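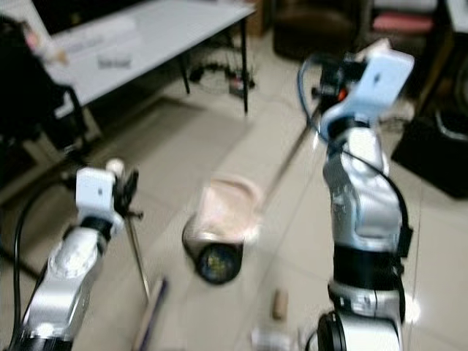
*Dorrie Paskal*

2021-03-20, floor work, page 154

OK, house rules for the two-arm floor tasks, second try. The first version lived on a sticky note on my monitor and said "be careful," so the bar is low! I want something we can all read before a session and argue about in the margins, and then I'll type it up properly for the Cendar binder.

**Glass.** My vote is that any glass jar gets a person watching it the whole time, hand on the stop, no phone. I know we've all gotten relaxed about jars (me too). A jar on its side on tile can roll, and the wrists come down pretty close to the floor. If one chips, the session ends and we sweep by hand, with shoes on. I'd like to switch to plastic jars where the task allows, but the Zerard task sheet says "jar" and doesn't say what kind, so I've asked.

**Small stuff.** Corks, sticks, scraps, all of it goes on the item list before the arms are powered. 13 lines on the sheet, one item per line. If you run out of lines you have too many things on the floor, go put some back. Same list gets checked off at the end, and whoever signs the start signs the end.

**Speed.** Slow mode for anything below knee height. I keep going back and forth on whether "slow" should be a number or a named preset. A number is better for an audit, a preset is what people really use at four in the afternoon. Writing down preset for now, with the number in brackets next to it once we've measured it.
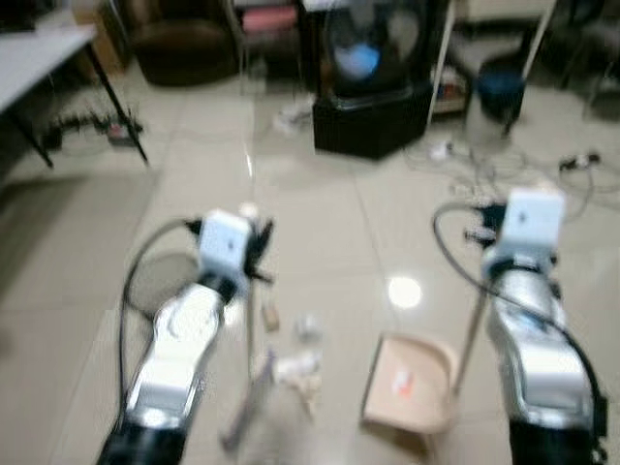 3 min read

**Cables.** Two separate things here and we keep mixing them up. Arm cables first: both loops get looked at before power-on, full reach out and back, and if a loop snags on anything you stop and re-dress it. Then floor power. Power strips and loose cords count as obstacles, same as a chair leg. The draft I had said to keep the arms "away from" them, which is useless, away how far? I've put 16 inches from either gripper and I'm ready to be talked out of it. Tape on the tile would help us see it. (Somebody is going to say tape confuses the vision side. Fine, let's test that and write down the answer this time.)

**Shiny floor.** Ceiling lights bounce off the tile like crazy. Rule: lights stay the way they were at calibration, and if you flip a switch you note it in the log with the run number. Run 987 has no lighting note at all and I've spent way too long squinting at it.

**Long tools.** Anything with a long handle sweeps a much bigger circle than the arm does, and the keep-out area has to be drawn for the tool.

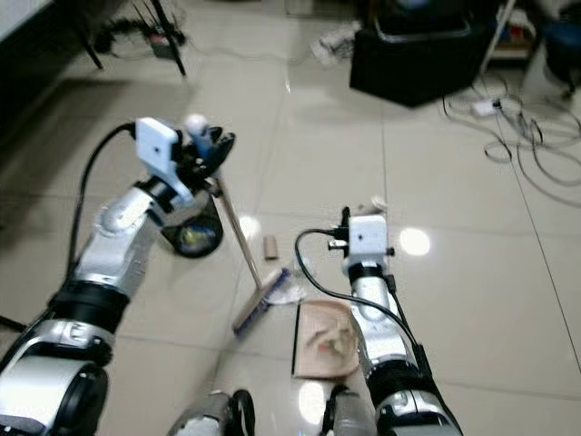
So before a broom goes in a gripper, walk the handle end through the whole motion by hand, arms off, and see what it could hit on the way around. Including you! I'd stand behind the base, and I'd keep the second arm parked unless the task needs it to move. Grip check is a firm tug along the handle and a twist. If it slips on the twist, re-grip, don't just crank up the force.

Also nobody reaches in to fix debris mid-run. Stop, wait for the hold light on the pendant, then reach. I caught myself leaning in for a scrap of paper this month and I was the one who wrote the sticky note.

**Still open**

- Does the Mushi checklist format work for us, or is it too long for short sessions?
- Who keeps the signed sheets? I have a folder, it's getting fat
- Estatine wants one page. I have almost two
- Knee height: whose knee? Needs a real measurement
- Ask again about the jar

Mark it up in pencil please, I'm retyping at the end of March.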